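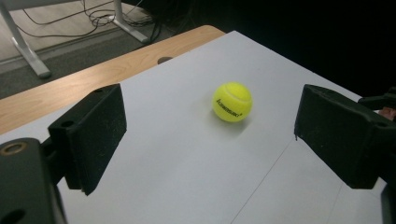 Tennis balls at home, part 2: storage and sorting

August 4, 2023

A pressurized tennis ball starts losing bounce once the can is opened. The felt can look fine long after the ball has gone flat, so I don't sort by appearance. I sort by a drop test on the hard floor in the hallway, from a mark on the door frame 90 inches up.

Balls that clear the upper strip of tape on the wall go back in the Staniforth bag for matches. Balls that land between the two strips are for practice at the Elstead courts. Anything lower goes in the bin by the garage door, and the dog gets first pick.

I mix brands more than I should. The Kawasaki balls are easy to pick out by the black lettering. Where the print has worn off I mark the felt with a laundry pen, one dot for practice and none for matches. Pencil doesn't show on felt.

Storage is simple. The bag stays in the hall closet, out of the car. I tried a screw-top pressure tube for 6 weeks last November and could not measure a difference on balls that were already soft. It may do more for new ones. I haven't repeated it.

Felt picks up grit from the clay at Elstead. I let it dry and brush it off with a nail brush, along the seam first. Washing made the nap fluff up and the ball play slow, so I stopped doing that.

Part 3 will cover regripping.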